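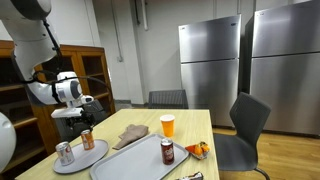
For our project Simone Furtado and I wanted to know how people set out drinks when the table is small and guests are coming over soon. I picked drinks because everybody has served them at some point, and because nobody in our class had taken trays as a topic yet (we checked the list!). Our first setup used a round gray tray on the left with two cans on it, and a big rectangular tray turned at an angle with one dark maroon can standing up on it. The beige napkin ended up crumpled between the two, partly over the rim of the bigger tray, and I got kind of attached to it there.

## What we did

We asked seven people to come in one at a time and lay the table for three guests. They got the two trays, the cans and the napkin, and that was it – no glasses, no ice. Simone wrote notes and I kept time on my phone. Vignesh Pai from the other section went first so we could fix the instructions, and we did have to fix them. He asked if he was allowed to open the cabinet doors. We hadn't thought about the cabinet at all, so after him we told everyone to stick to the table.

## What we found

- Most people moved the round tray before touching anything else.
- The rectangular tray got straightened by everyone except two people, who both said they liked it diagonal.
- The napkin was the slowest part. People folded it, looked at it, and folded it again.

The longest session took about 11 minutes and a lot of that was napkin.

I expected people to put all the cans on the big tray, since it has the room. Several of them kept the slim can on the round one and told us it "went better" with something small. Simone thinks that's about the shape of the can, and I think they just didn't want to carry a big tray with a can sliding around on it. We argued about this for most of a lunch and it's still not settled.

## Problems

The table top is pale and the trays are gray, so we have no idea if a darker table would change anything. We also never told people who the guests were. One person laid the table for her grandparents and another for his roommates, and those are pretty different tables! If we run it again in October we'll write the guests into the instructions and hand out a second napkin.

Simone still has to type up her notes from the last two sessions.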